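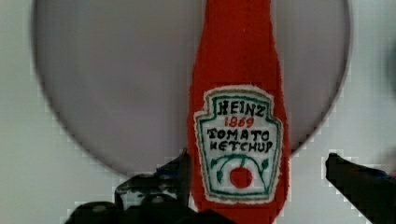
Wiris open day, and why I missed my bus home

November 2021

I had been meaning to get out to Wiris for years and kept finding reasons not to make the drive. Then a friend in Grolter offered me a bed for the night, I left the car at home, and on Friday morning I was standing in line outside the old Oda building with a paper cup of coffee and a map I couldn't fold back up. Entry was $2 (two dollars!), and that got you a sticker and the run of both floors until four.

The front hall is all paper and printing, and I'll come back to that another time, but what I really wanted was upstairs, where they had put out the kitchen things. I love a kitchen. I love a pretend kitchen even more, and up there you get the two mixed together on the same tables, so you have to look twice at everything.

The one I keep telling people about is the ketchup bottle. It's fuzzy! It has the shape of the old glass kind, slim neck and wide shoulders, but it's soft-looking and bright tomato red all over, and on the front is an embroidered label in the proper keystone shape. HEINZ in black thread, 1869 in red under it, then TOMATO KETCHUP, with a K that goes a little bit its own way. At the bottom is a stitched tomato with green vines curling out on both sides. I do a fair amount of sewing and I can tell you that small curved lines like those vines are a pain. I went back to it twice before lunch and once after.

Lunch, by the way, was a cheese roll from the Sirudico stand in the yard, eaten standing up. Very good cheese roll. Get there before noon, the line behind me went clear out to the gate.

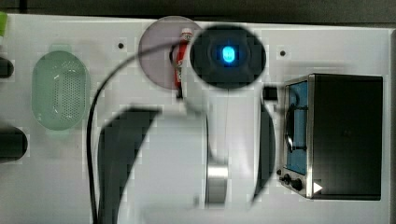
The Oda Letter, No. 149, page 20

The white table by itself would have kept me happy for an hour. I'm a sucker for pastel plastic and there was a see-through pink plate, and a pale green oval colander with a whole grid of tiny holes in the bottom, just the green of the mixing bowls my aunt used to have. There's a toaster oven on that table too, and a red and white tube lying on the plate that looked like a glue stick to me (craft drawer and kitchen drawer are the same drawer in my house, so I felt right at home).

I liked that the things weren't behind glass. You could get your nose close to them and nobody minded, and there were low stools along the wall for children, or for people like me who had walked up from the bus station in the wrong shoes. A girl next to me wanted to know if you could squeeze the ketchup. Her dad said to ask at the desk. I never heard how that went.

The desk told me they have more than 2,000 pieces in storage and change the tables over every August, so if you went last spring you haven't seen what's out now. They don't print a list. I'd have bought one.

Getting there: the bus from Grolter stops at the bottom of the hill, and the last one back is earlier than the sign says. Ask the driver. The stairs are steep, but there is an elevator around the back, past the bike racks.

Search this site Enter keyword Go

Comments (4)

The K! I noticed that too and it made my day. Now I want to try making a mustard one.

Does anybody know if the elevator is working again? It was out when we went in August.

It was working on Friday, I used it with the stroller. Ring the bell by the side door.

We had that same green colander growing up, or one very like it. My sister wore it as a hat. Please do write up the printing floor!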